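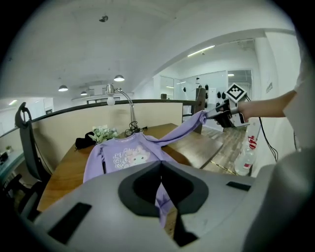

Review: the Dawber hand-held gripper pair and the Nekitance folding method

Reviews > Robot learning > Data collection

I'd read the Nekitance write-up twice before I got my hands on a pair of Dawber grippers, and I still wasn't ready for how much fun they are. You pick up a sleeve by the cuff, stretch it out, and a minute later you've completely forgotten that your fingers aren't touching the cloth. I've spent years steering arms with joysticks and pendants (badly!), so this felt like a holiday.

The method is simple to describe. A person does the job with a gripper in each hand, the position of each gripper is followed through the square markers on the cube on top, and the recordings are used to train a policy that later runs on two arms with matching jaws. You don't need the arms while you collect. A table and some laundry will do, and you can set up wherever there's space.

Nekitance chose tops, and I think that was a brave choice. Towels are easy by comparison. A sleeve slides under the body, a hem hangs over the table and drags everything with it, and a printed chest bends differently from the plain fabric next to it. I kept to their order: flatten, sleeves in, hem up to the collar, then half across.
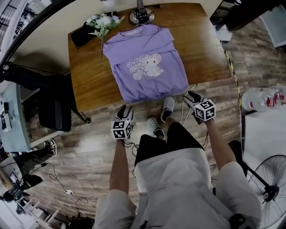
Both grippers at the near edge of a lavender T-shirt, marker cubes on top.

What I liked most is the jaw. The tips are slim enough to get under a single layer if you come in low, and they let go cleanly, even on stretchy cotton. The squeeze has a nice progressive feel, so you learn very quickly how much is enough. Thick seams are harder, and I never did get a tidy pinch on a ribbed cuff first time.

The cables are my main grumble. There's one to each gripper, and when you cross your hands to bring a sleeve over they like to lie across the very bit you're about to fold. I ended up running mine down past my elbows, which helped a lot. I'd also like a softer handle. After eight hours my thumbs were sore, and I had to swap hands on the heavier jobs the next morning.

Recordings go into Jasari, which lines up the two hands and throws out any take where a marker was hidden for too long. It was stricter than I expected, mostly with my left hand, as I have a habit of tipping that wrist over. Once I'd noticed, far more of my takes were kept. The playback view is lovely, by the way, and I lost a whole evening to scrubbing back and forth through my own mistakes.

So how well does it work? I trained on almost 3000 takes, then tried the policy on 14 tops it had never met. It finished an acceptable fold in 89 per cent of the runs. Most of the failures were long sleeves left with a twist in them, and the policy rarely went back to fix one. I suspect I gave it too few examples of me putting things right, so that's what I'll record next.

I bought the pair through Bateo and they came well packed, with spare tips in the lid. Would I buy them again? Yes, and I'd order the longer cables at the same time.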